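How to Start a Local Chapter Newsletter Feature on Members

Published by the Tandero Chapter Support Office
Last updated Jul 24, 2026

A regular member feature helps new arrivals learn who is who in a chapter. The following guidance applies to all Tandero chapters that publish a newsletter, whether on paper or by email.

Before you begin

Obtain the agreement of your chapter lead and confirm which issue will carry the first feature. Chapters that publish monthly should plan at least 2 issues ahead. The Brokitz chapter began its series in January and has kept the same schedule.

Step 1. Choose the member

Draw names from the attendance list for the past season. Members who have served as chapter lead should wait until others have had a turn. Write to the member privately and allow one week for an answer. A refusal should be accepted without further inquiry.

Step 2. Send the questions

Send no more than 11 questions, in writing. Ask how the member came to the chapter, which events they attend, and what they would like to see next year. Questions on health, income or religion are not permitted. Lighter items — a favorite song, a nickname, a first job — are welcome if the member has agreed to them.

Step 3. Edit the answers

Keep the member's own wording wherever possible. The finished text should not exceed 323 words. Correct spelling, but do not add jokes or comparisons that the member has not seen.

Step 4. Obtain approval

Return the edited text to the member and keep the written approval on file. Changes requested at this stage must be made in full.

Step 5. Publish and archive

Place the feature on the second page and send a copy to the support office. Chapters using the Jindar mailing tool should save each feature under the member's last name.

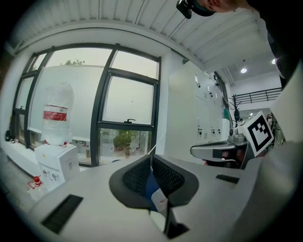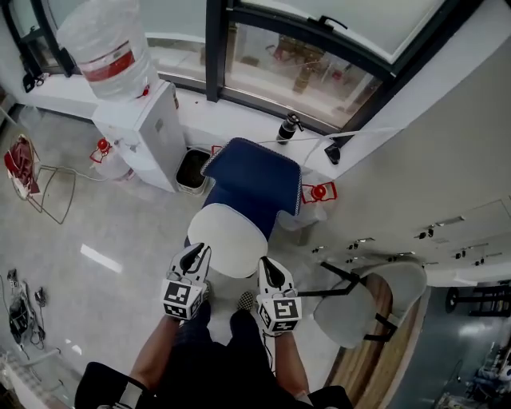
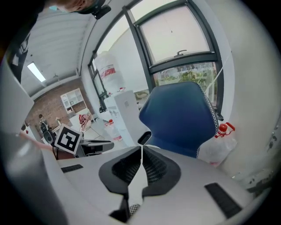
Comments

Wakana Yoshida: Could Step 2 allow the questions to be asked by telephone? Several of our older members do not like to write at length, and we would still send them the text for approval before it went out.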